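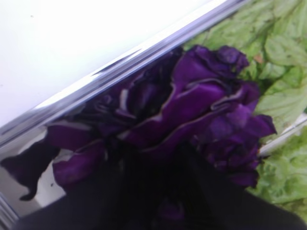
Slide 1: Purple cabbage at the gripper, green lettuce behind.

Speaker notes: Good habits for robots that handle food
Billside workshop, Jul 21, 2023
Speakers: Fernanda Carrilho (first half), Boyang Cheng (cleaning and records)

Leave slide 1 up while people find seats. Start once the door is shut.

Opening (Fernanda)

Hello everyone! I love leaves. I really do. If you've spent your working life picking up boxes, a cabbage leaf is a wonderful shock. Look at those folds and all those ruffled edges, every one of them a spot where a bit of leaf can tear off or where dirty water can sit. And look how the dark purple runs into the black of the finger, so you can hardly find the line between them. Hold on to that thought, we come back to it under colour.

Ask for hands: who has a written rule for what happens when product touches the floor? Who has one for what happens when the gripper does? (Usually far fewer hands. Let it sit a moment, then move on.)

Slide 2. Treat the finger as a utensil

This is the rule I'd put first if I only got one. We're happy to call a knife or a pair of tongs a utensil, and we wash it like one. A gripper finger touches the same food, so it goes on the same cleaning list, with the same sign-off. At Braleck they had a lovely cleaning plan for bowls, boards and benches, and the fingers were filed under "machine maintenance". Different binder, different crew! It took one afternoon to move them across.

Practical points:
- Smooth surfaces, rounded corners, no open screw heads on the food side.
- Fingers come off without tools if you can manage it.
- Keep a spare set clean and bagged next to the cell.
- Ask your supplier for the food contact paperwork in writing, for the finger and for any coating on it.

Slide 3. Colour

Back to slide 1 for a second. Black finger, dark purple leaf. If a scrap of that cabbage stayed on the finger, would your operator spot it at the end of a long shift? Would your camera? Many food plants like blue for gloves and bandages, as very little food is blue, and I'd love to see more of us think that way about fingers. If you can't change the colour, change the check: brighter light, finger off the arm, look at both sides.

Slide 4. Cleaning (hand over to Boyang)

Boyang's notes. Go slowly here, people write this part down.

Rinse, wash, rinse, sanitize, air dry. Same order every time, posted at eye level. Write down who did it and when. Our own sheet at Flikix grew to 36 lines and we were so proud of it, and then we watched people tick the whole thing in one stroke. We cut it back hard. I'd far rather have a short sheet that gets read.

Changing from one product to another counts as a cleaning point too. Don't wait for end of shift if an allergen has been through the cell.

Slide 5. Stops and spills

Agree on these before the first day of running:
- Dropped product goes in the waste bin. The robot never picks it up again.
- After an emergency stop, a person looks at the food under the arm before restart.
- Torn or stretched finger pads: stop, find the missing piece, then carry on. If you can't find it, hold the batch.

Fernanda to tell the Hamann story here if we're ahead of time (the missing pad corner in March, 30 trays on hold, and the piece found in the drain strainer). Skip it if we're behind.

Slide 6. Keep your records boring

Batch, finger set number, program version, cleaner's initials. Put a number on each finger set! It feels fussy for a week and then you'll wonder how you traced anything before.

Questions

Likely one: "Do we need a guard if the robot is a slow one?" Answer: do the risk assessment on the whole job, including the tool and the bowl, and let that decide. Boyang has the blank form, copies on the table by the door.

Tea is at the back.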